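4.2 Does color coding shorten repair time?

The claim that painted parts speed up repairs is repeated often and tested rarely. Nurmi's survey of 166 repair logs at the Zondwood depot is the usual source, and it reports a clear gain for red brackets over bare ones. We are not convinced. Only 27 of the logs name the person who did the work, so skill cannot be separated from color. The Khumalo trial is larger, with 2,000 timed tasks, but its painted parts were also newer, and new screws come out more easily than old ones whatever the finish around them.

We reran the comparison on parts of equal age in 3 workshops. Most of the gain went away. What was left showed up in the first hour of a shift and was gone by noon, a pattern that neither earlier study could have picked up, as both averaged over the day. Ploler's handbook still lists color as a proven aid. We would ask for better evidence before anyone repaints a parts store.

Figure 3. Red metal bracket with a narrow slot and a small round screw head in its front face.

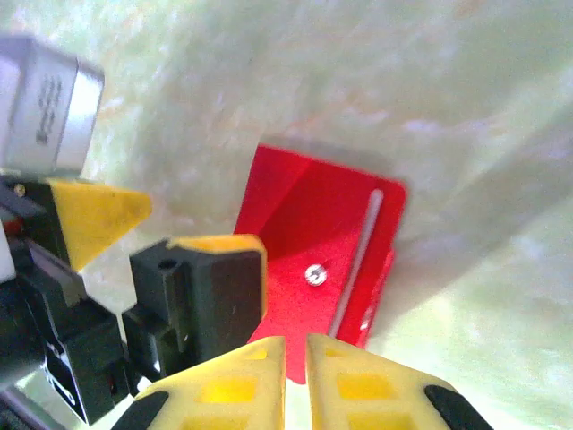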